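Tramton library sale tops last year, more books still wanted

26 May 2019

Good news from Oddale Road. The spring book sale at Tramton library brought in $2,992 over its run, up on last year and enough to keep the evening opening hours going through December. Final count came in late last night so this is a quick one, fuller report to follow in the print edition.

Doors opened at 11 and the line was already past the bike racks. Paperbacks a dollar, hardcovers two, kids books by the bag. Crime went first, as ever. Cookbooks close behind. The history tables were slow until the rain started and then everybody came in at once.

"We ran out of bags before we ran out of books," said Hakim Mandagi, who runs the sale. "Next time, more bags. And more change, we had people paying for one paperback with a fifty."

A total of 164 people signed up for new library cards at the front desk, which Mandagi said matters more to him than the cash. Most were from the new streets on the Lau side of town, where the bookmobile stopped calling 4 years ago. He wants it back. The county has not said yes or no, and a call to the office there was not returned by the time we posted this.

Not everything sold. Encyclopedias, no takers, same as last year. A full set of gardening magazines went home with the man who brought it in.

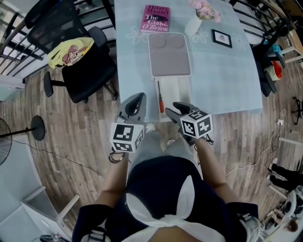
Donations for the December sale are being taken already. Novels in good shape are what they need most, hardcover or paper, plus picture books and anything on local history. No textbooks please, no tapes, nothing thats been in a damp basement. Drop off at the side door durng opening hours, or at Balto Hardware on Main, where there's a bin by the register.

Parking at the side door is ten minutes only. They do ticket.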